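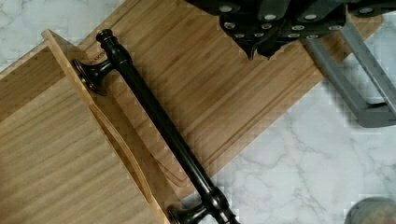 How to Oil a Bamboo Cutting Board

Bamboo dries out faster than most people expect, especially in a heated kitchen. Oiling it takes a few minutes of work and one night of waiting.

You need food-grade mineral oil, a soft cloth, dish soap and a stiff brush. A 290 ml bottle lasts me most of a year.

1. Wash the board with warm water and a little soap. Scrub with the grain. Run the brush along the juice groove twice, including the curves at the corners where fat collects.

2. Dry it with a towel and stand it on edge for at least 6 hours. Oil will not soak into damp bamboo.

3. Pour a small pool of oil in the middle and spread it along the strips. Do the edges and both faces. The ends drink the most, so go over them again.

4. Push a corner of the cloth through the groove. Oil left sitting there turns sticky.

5. Leave it overnight, then wipe off whatever is still on the surface.

Do not use olive or sunflower oil. Both go rancid. If the board sits on marble, put an old towel under it while you work, as oil can stain the stone.

The same oil works on unfinished wooden drawers and trays. Use less of it, and let them air before you put anything back.

Ute Harms
Updated 2025-10-30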